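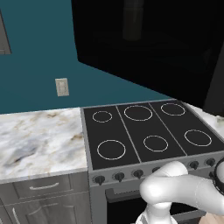

Heat! How does it get into your dinner?

By Tyyne Lappalainen, for the Stustico kids' science pages

OK, quick one this week, because I have soup on and it needs stirring.

Soup is full of science. So is toast. So is the grilled cheese that's black on one side and cold in the middle (we've all had one). Cooking is mostly moving heat from a hot thing to a food thing. The heat has to get there somehow, and it has 3 ways to travel. Long names, easy ideas.

Conduction. Convection. Radiation.

Say them out loud a couple times. Done? Good. Off we go.

First, what even is heat?

Everything is made of tiny bits. Your spoon, your sock, the soup, the dog. The bits are way too small to see, and they never stop moving. In a solid, like a spoon, they stay in their places and wiggle. In a liquid they slide past each other. In a gas, like air, they zoom all over and bump into stuff.

Hot means the bits are moving a lot. Cold means they're moving less. Less, but still moving! An ice cube is wiggling right now in your freezer.

When we say heat, we mean energy going from something hotter to something cooler. By itself it always goes that direction. Leave hot cocoa on the table and it cools down to match the room. It will not get hotter by sucking warmth out of the table. A kid in Cekham wrote in to ask if cold "gets into" your hand when you hold a snowball. Great question. Nope. The heat leaves your hand and goes into the snow. Feels like the cold is coming in, but it's the warm going out.

So your fridge doesn't put cold into the milk. It takes heat out of the milk and dumps it into the kitchen, usually from the back or the bottom. A fridge is a heat mover too. Whole other page, that one.

Way number one: conduction

Conduction is heat moving by touch.

Picture a line of kids standing shoulder to shoulder. The kid at the end starts jumping around. Bumps the next kid. That one bumps the next. Pretty soon the whole line is wobbling, and no one has left their spot. That's conduction. The bits stay put, the wiggle gets passed along.

Pan sits on something hot. Bottom of the pan starts wiggling. Wiggle goes up through the metal. Pancake is touching the metal. Pancake cooks.

Also why you only get a brown side where the pancake touched. Lift a pancake up and look under it (ask first) and you might find pale spots. Little gaps, no touching, not as much heat.

Some stuff passes the wiggle along fast. Metals are great at it, copper and aluminum especially. We call those good conductors. Wood is slow, plastic is slow, cloth is slow, and air is really, really slow. Those are insulators. So pots are metal and lots of pot handles have plastic or wood on them. An oven mitt is cloth with puffy stuff inside, and the puffy stuff is full of trapped air. You are basicly wearing air on your hand. A wet mitt is a bad mitt, by the way. Water carries heat a lot faster than air does, so a wet one can burn you. Grown-ups forget this one too. Tell them.

Try it: the spoon race

You need a mug, warm water from the tap, 3 spoons (metal, wood, plastic), a little butter, and some beads or dry peas. Warm water, not boiling. Have a grown-up near.

Stick a tiny blob of butter near the top of each spoon handle, all the same height. Press a pea onto each blob. Stand the spoons in the mug with the warm water. Watch.

Which pea slides first? Write down your guess before you start, otherwise it doesn't count as a guess. If nothing happens, your water was probably too cool, or your blobs were too big. Dump it out and go again. Mine took 4 tries, and I do this for a living.

Wash the spoons after. Butter gets everywhere.

Way number two: convection

Convection is heat moving because the stuff itself is moving.

Only works in liquids and gases, because solid bits can't go wandering off. Go back to the line of kids. This time one kid gets all warmed up, runs across the room and carries the warmth along.

Here's how it goes in a pot of water. The water on the bottom gets heated. Its bits move more and spread out a little, so that water is lighter for its size than the cool water on top. Lighter stuff floats up. Cooler, heavier water sinks down and takes its place. Then that gets heated, and up it goes. Around and around. That loop is called a convection current.

Sometimes you can see it. Cooks who make noodle soup will notice bits of parsley going up in one spot and down in another. They're riding the current.

Air does it too. Warm air rises off a radiator, cool air slides in underneath. Same for wind, on a giant scale: sun warms the ground, ground warms the air, air goes up, other air rushes in. The sea breeze on the beach at Kotian is a convection current you can fly a kite in.

A convection oven has a fan inside to push the hot air around. Air fryers do the same thing in a smaller box. Moving hot air brings fresh heat to the food all the time, so the fries get crispy faster. You know it backwards already: you blow on soup to cool it. Your breath pushes away the warm steamy air sitting on top, and cooler air takes over.

Thick food is bad at convection. Oatmeal, chili, tomato sauce. It's too gloopy to loop around on its own, so the bottom stays on the bottom and burns. What do we do? We stir! Stirring is you being the convection current. (Back in a sec. Soup.)

OK, back. Soup's fine.

Way number three: radiation

Scary word, but don't panic. In cooking it mostly means heat traveling as waves, a bit like light does. No touching needed. No air needed either. Sunshine crosses empty space to get to you, and empty space has nothing in it to bump or to flow. Only waves can make that trip.

Toasters work like this. The wires get so hot they glow orange, and they send out waves called infrared. You can't see infrared but you can feel it on your skin. It's what you feel on your face at a campfire, even with the wind blowing the hot air the other way. Step behind a friend and it stops. Your friend is in the way of the waves.

A broiler works that way too, up at the top of the oven. That's why cheese on the top gets bubbly and brown first.

Everything gives off infrared, even you. Special cameras can pick it up and turn it into a picture, with warm parts in one color and cool parts in another. Firefighters use them to find people in smoke.

Microwaves are cousins of infrared. They're waves too, just longer ones, and they mostly get water bits in the food jiggling. They only reach a little way in, though. The very middle of a big burrito has to wait for conduction, one bit passing the wiggle to the next, and conduction through burrito is slow. Hence: lava outside, ice inside. Let it sit a minute before you bite, the heat keeps spreading.

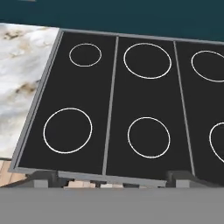

All three at the same time

Most cooking is a team job. Take a potato boiling in a pot.

Burner to pot: conduction, where they touch. If the burner glows, radiation too.
Bottom of the pot to the water: conduction.
Water to more water: convection, loops and loops.
Water to the outside of the potato: conduction.
Outside of the potato to the middle: conduction again, and slow. Cut the potato small and the heat has less far to go, so it's done sooner.

Now you do one. Take a marshmallow held next to the campfire, off to the side. Then hold it over the flames. Which ways is the heat getting there each time? Draw arrows. Arrows are good.

What about the lid?

Put a lid on the pot and the water boils sooner. Without one, steam floats off and takes a lot of energy along with it. The lid keeps more of it home.

Try it cold if you want, no stove at all. Two cups the same, warm tap water in both, a saucer on top of one. Come back in 30 minutes and dip a clean finger in each. Bet you can tell. Even better, use a thermometer and make a chart. One class in Tislow wrapped there cups in socks, foil and newspaper and argued about it the whole of Monday afternoon. Socks won. The kid who brought foil wants a rematch.

Staying un-burned

Gotta have this part. Please read it.

Ask a grown-up before you cook anything.
Hot metal looks the same as cold metal. Don't touch to check.
Some stovetops stay hot a good while after they're turned off. Color going away does not mean heat has gone away.
Turn pan handles in, so no one walks into them.
Steam burns too. Open lids away from your face.
Got a small burn? Cool running water right away, and tell someone. No butter on it. Butter is for the spoon race.

Words to keep

Conduction: heat passed along by touching.
Convection: heat carried by moving liquid or gas.
Radiation: heat sent out as waves.
Conductor: lets heat through fast.
Insulator: slows heat down.
Infrared: waves you feel as warmth but can't see.

Questions kids sent in

Why does the bathroom tile feel colder than the rug? They're the same temperature if they've been in the same room all night. Tile is a better conductor, so it pulls heat out of your foot faster. The rug is fuzzy and full of air.

Does a blanket make heat? No. You make heat. The blanket slows it down on the way out. Wrap an ice cube in a blanket and it'll melt slower, try it.

Why does a pizza burn the roof of your mouth but the crust is OK? Sauce and cheese have lots more water in them, and wet stuff holds plenty of heat and hands it over quickly. Crust is airy. Wait for the cheese.

Next time: why popcorn pops. Send questions in before then, drawings too, and put your name on the back.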